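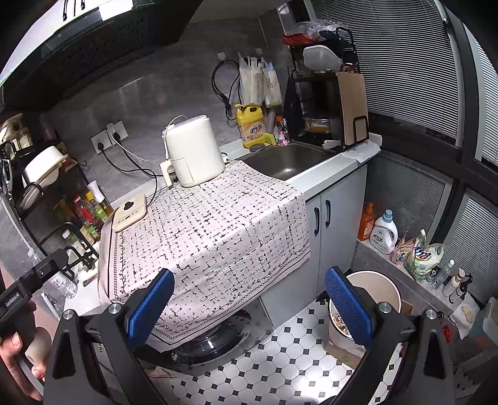

The Circuit Behind the Counter

Small kitchens were wired for a kettle and a toaster. The appliances sold for them over the past decade draw far more, and the wiring has mostly stayed where it was.

A typical kitchen receptacle in an American apartment sits on a 20-amp, 120-volt branch circuit. Its ceiling is 2,400 watts. Older buildings often have 15-amp circuits instead, which brings the ceiling down to 1,800 watts. For a load that runs three hours or longer, the usual design figure is 80 percent of the rating, or 1,440 watts on the smaller circuit. A portable induction burner at full power is commonly rated at 1,800 watts. A countertop air fryer takes 1,500 or so. Run together on one older circuit, the two exceed the breaker rating by a wide margin.

Breakers do not respond to this at once. A standard thermal-magnetic breaker has two mechanisms. The magnetic part reacts to a short circuit in a fraction of a second. The thermal part is a bimetal strip that bends as it heats, and with a modest overload it can take minutes. Dinner is sometimes finished before the strip moves far enough, and the cook concludes that the circuit can handle the load.

The weak point in the meantime is usually the receptacle. Contact pressure inside the slots falls with age and with repeated plugging and unplugging. Lower pressure means higher resistance at the contact, and heat at that point rises with the square of the current. A receptacle that has run a phone charger for years without trouble may discolor within weeks under a cooking load. Backstabbed terminals, where the wire is pushed into a spring clip, age worse than wires held under a screw.

Listgate, a firm that inspects rental units before turnover, changed its checklist in January to include a loaded test at each kitchen receptacle. The inspector measures voltage with nothing running, applies a 15-amp load, and measures again. A drop above 5 percent is written up. In the first group of 51 apartments, 7 were written up, all of them at receptacles that had passed the plug-in tester used before. That tester confirms polarity and the presence of a ground. It says nothing about resistance.

The remedy in most of those units was a new receptacle and retightened connections in the box. Two needed a splice remade upstream. None needed a new circuit, although the report recommended one wherever the tenant cooked mainly on portable appliances.

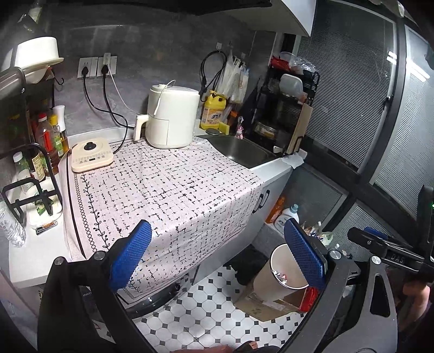

Kaiwen Fu would go further and give every portable burner its own circuit as a matter of course, arguing that tenants cannot be expected to add up nameplate ratings before they cook. Fu also objects to the 5 percent threshold, which in a long run of cable can reflect distance from the panel and nothing else. A comparison between neighboring receptacles on the same run, Fu says, locates a bad contact faster.

Both methods need a meter and somebody trained to use it. Without one, the nameplate is the place to start. It is normally on the underside or back of the appliance and lists either watts or amps. Dividing watts by 120 gives amps. The breaker handle is marked with its own rating, and switching it off shows which receptacles it feeds. In many kitchens it also feeds the refrigerator.

Cords deserve the same attention. A light-duty extension cord in 16-gauge wire is generally limited to 13 amps at short lengths, and a power strip adds another set of contacts between the wall and the load. Heating appliances belong directly in the wall receptacle. A plug that is too warm to hold comfortably after a cooking session should be taken out of service until the receptacle has been opened and checked with the power off.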